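**Jerau equipment plan: progress report, March**

The purchase of the second set of hands is on hold until the load figures are settled. All other lines in the plan are either ordered or quoted. Spending stays inside the amount approved for this stage.
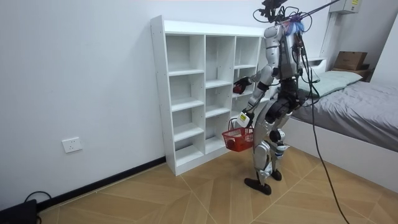 Grippers remain the largest open item. Martinelli quoted $2500 per hand, with delivery in 120 days. Zondent quoted $1718 and a shorter wait, but its rated load covers a single piece of fruit and leaves no margin for a basket. The picking task needs both arms at once, one at the shelf with the fruit and the other holding the red mesh basket at knee height, so the basket side sets the load requirement. We propose Martinelli for that side and Zondent for the picking side. A mixed pair means two spare-parts lists and two sets of mounting plates, and both are now in the estimate.

Overhead support and cabling come next. The present tether is adequate for work at one shelving unit. A second unit would need a longer run and a new cable guide, neither of which was in the original budget. 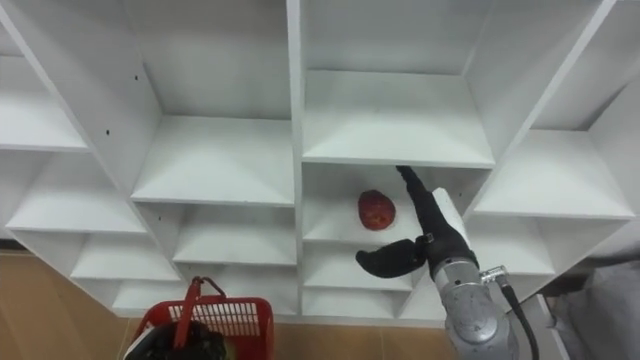
Tidetti can supply the guide as a stock part. Its quote excludes fitting, which we would do in-house during the gripper change so that the robot is down only once. Finger pads are treated as consumables; eight are requested for the next stage, charged to the supplies line.

Shelving needs no further money. Fruit and baskets are bought locally and stay under supplies.

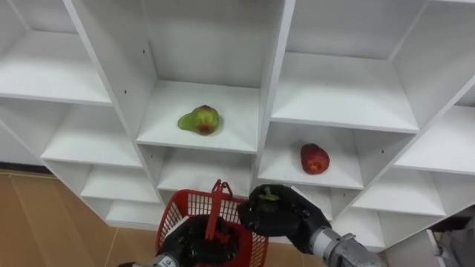
Can the gripper order be split across two budget periods?

Martinelli accepts a deposit with the order and the balance on delivery, so the balance would fall in the next period. Zondent requires full payment up front.

Decisions needed from the funder:

- approval of the mixed gripper pair
- approval to add the cable guide to the equipment line

Orders will be placed once both are confirmed in writing.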